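Open house at the Brusport automation lab - who else went?

Forum > Local Events > Tech and Makers

gearmouse82
Posted 9:14 pm
Just got home from the January open house at Juvier and I'm still buzzing, so you all get to hear it. I was expecting a guy with a slideshow and some cookies. The slideshow was there (short, thank goodness) but most of the evening was live demos, and you could stand close enough to hear the motors!

My favorite was the two-arm table in the back room. They call the project Dultia. The job sounds like something you'd give a toddler: pick up a block, put it in a basket. I watched it for the better part of an hour. My kid had to drag me out by the sleeve. 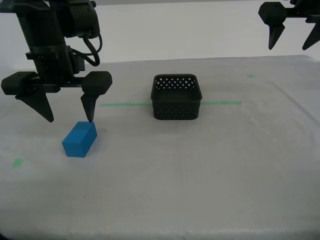 Left arm coming down over the blue block, gripper open. Basket's still empty.

What got me was how carefully it comes in. I always pictured these things swooping and snatching like a claw machine, but the approach is slow and kind of fussy, and then the fingers close and off it goes. The people running it were happy to answer anything, including my dumb questions about the tape.

plumbline_pete
Posted 9:31 pm
I went too, at the 6:00 slot. Nice people, but I came away a little flat. It's a block and a basket. My old plant had arms stacking 2000 cartons a shift back when I was still on the floor, and those didn't need a white tablecloth.

gearmouse82
Posted 9:40 pm
Sure, but did your carton arms cope if somebody moved the carton? At my slot a lady in the front row asked them to turn the block sideways and they did, and the arm still got it on the second try. I clapped. Other people clapped too, for the record.

plumbline_pete
Posted 9:44 pm
Second try, you said. On a line that's a jam.

Rimbaud_the_cat
Posted 10:02 pm
Pete, come on, it's an open house - they showed the misses too, and I liked that a lot better than a polished video. They had a tally going on the whiteboard at my slot and it said 3174 tries so far. I would have quit at 60.

What did they tell you about the green tape, gearmouse? I didn't get a chance to ask.

gearmouse82
Posted 10:10 pm
The way it was explained to me, it's for the people, so they can set the table up the same way each time. I'd been sure the robot was following it like one of those line-follower kits. Nope!

solderfumes
Posted 10:26 pm
Missed the whole thing, working late. Does the second arm do anything? I can see it hanging up there in the corner of your picture.

gearmouse82
Posted 10:33 pm
Not during the block part, at least when I was watching. Later they did a towel fold with both arms and it was lovely. Also slow. Pete would have hated it.

plumbline_pete
Posted 10:41 pm
I saw the towel. I'll give them the towel.

Rimbaud_the_cat
Posted 10:48 pm
solderfumes, there's supposed to be another evening in March, over at the Rimkutė building because it has better parking. Sign-up sheet was by the coats, so I'd call the front desk and ask to be put on it.

solderfumes
Posted 10:52 pm
Calling tomorrow, thanks. Are kids OK?

gearmouse82
Posted 10:55 pm
Mine's nine and they let her press the start button. Bring snacks, the cookies go fast.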